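Thread by a Pleklow resident, Lower Bridge end. Unrolled from 25 posts.

1/ So the town has signed up for Gitia, the flood alert app, and we're all supposed to feel safer by March. I've read the whole pack that went out with the announcement. I have doubts. Long thread, get a tea.

2/ For anyone not local: the Juška comes down through the gorge, goes under two bridges and then spreads out across the low end of Pleklow whenever it feels like it. 400 homes are on the flood register. Mine is one of them.

3/ What we have now is a siren on the old fire station roof, a river board at the upper bridge with painted levels, and a phone tree put together by people on my side of town after the last bad one. It's clumsy. It also got my neighbours' cars up the hill in time.

4/ What we're getting is an app. You download it, you put in your postcode, it tells you green, amber or red. The sensors and the software come from a company called Videck. The siren will be "reviewed". I've lived here long enough to know what happens to things that get reviewed.

5/ First question, which I asked at the drop-in on Saturday and am asking again here in writing. How many sensors upstream? The pack says "a network". A network of what? Two is a network if you're generous.

6/ The answer I got was that the locations are still being finalised. Fine. Then how can the same leaflet promise me four hours' notice? You can't know the warning time until you know where the thing doing the warning is going to be.

7/ I'm not against sensors, before the replies start. A level gauge at the top of the gorge would be brilliant and we should have had one years ago. My trouble is with a leaflet that gives the result first and leaves the workings for later.

8/ Second question. Mobile signal. Anyone who lives below the church knows you get one bar if you stand on the back step and hold the phone over your head. When the power went last winter the mast went as well, and it stayed off until the next afternoon.

9/ An alert that needs the mast to be up, on the night when the mast is most likely to be down, seems like a poor swap for a very loud noise on a roof.

10/ I put this to the person on the Videck stand. She was perfectly nice. She said the app "stores the last known status". So if the last thing it heard was green, it carries on showing me green. In the dark. With the river in the lane.

11/ She did say they'd look at showing a "no connection" screen. I'd like that in the contract, please, along with the date it gets done. 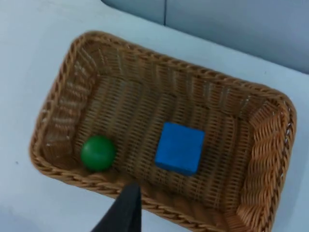
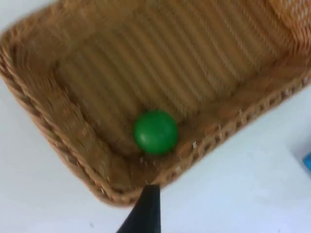
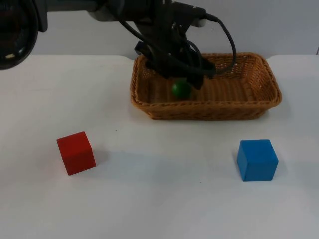 Reading time: 6 min

12/ Right, carrying on. Third question, sign-ups. The pack says 300 people have already registered an interest. It's printed in big orange letters on the front.

13/ Registered an interest how? There was a tick box at the bottom of the council newsletter survey, the one about bins and parking, that said "keep me informed about flood safety". I ticked it. I bet most people who got that far ticked it. Who wouldn't want to be kept informed?

14/ That is a long way from 300 people with a working phone, the app installed, notifications switched on and the volume up at three in the morning. I would like to see that number. Even if it's small. Especially if it's small.

15/ And 300 people isn't 300 homes. Put that next to the 400 on the register and it looks like three quarters covered, which I'm sure is how it was meant to look. If both adults in a house ticked the box, that's two of the 300 and one of the 400. Nor do we know how many of them live anywhere near the water. The newsletter goes up to the top estate as well, and the top estate would need an ark.

16/ Someone has just replied to say "everyone's got a smartphone now". Come and walk down my road. The two houses closest to the river are both people in their eighties. One has a mobile that lives switched off in a drawer "to save the battery". The other has a landline and a whistle.

17/ Those are exactly the doors the phone tree knocks on. It's the part of the current setup that the pack doesn't mention once. No line about who knocks, who has spare keys, who has a van. I looked twice in case I'd missed a page.

18/ Fourth thing, and it's duller, but stay with me. False alarms. There's a paragraph saying Gitia has been used "in comparable river settings with high user satisfaction". Satisfaction with what? Was there a flood? If it never rained, I'd be satisfied too.

19/ What I'd want to know is how often it said red and nothing came, and how often it said nothing and something did. Two columns. It would fit on the back of the leaflet where the picture of the smiling family in wellies is.

20/ It matters because people stop listening. We had this with the siren when it was set too touchy. Off it went for every bit of heavy rain, and by the end of that autumn half the street was rolling over and going back to sleep. Then it was reset and it took a good while before anyone trusted it again. A phone is much easier to ignore than a siren. One swipe.

21/ In fairness, and I do try, here is what I liked. The map is clear. The old one was a photocopy of a photocopy and had the playing field in the wrong place. The list of what to put upstairs first is sensible (papers, medicines, chargers, photos, anything you'd cry over). And they say the river board will be repainted, which it badly needs, as the numbers below the red mark have pretty much worn off.

22/ I also think the staff who turned up at the drop-in were doing their best with what they'd been given. Please don't go shouting at anyone behind a trestle table. They don't sign the contracts.

23/ What I'm asking for, then, so I can't be accused of only moaning:
- keep the siren, and test it monthly at a time people know
- publish the sensor locations before the promise about hours
- a screen that says clearly when the app has lost contact
- the real install figure by street, once there is one
- the phone tree written into the plan, with a bit of money for printing and torches

24/ None of that is expensive compared with what's already been agreed. I did ask what had been agreed. The yearly fee is apparently commercially sensitive. It's our flood money, and our river, so I've put in a written request and I'll post whatever comes back, blacked-out bits and all.

25/ Will I download it? Yes, probably tonight. I'll take any warning going. But the boards are staying by the back door, the car goes up the hill when the water touches the second step at the lower bridge, and I'm keeping the paper list of numbers on the fridge. If you're on Lower Bridge end and you aren't on that list, message me your landline.

Edit to add, as three people have asked: the next drop-in is at the library, 6 pm, same stand, same leaflets. Bring your own questions and write the answers down while they're talking. I didn't do that for the first ten minutes and I'm annoyed with myself.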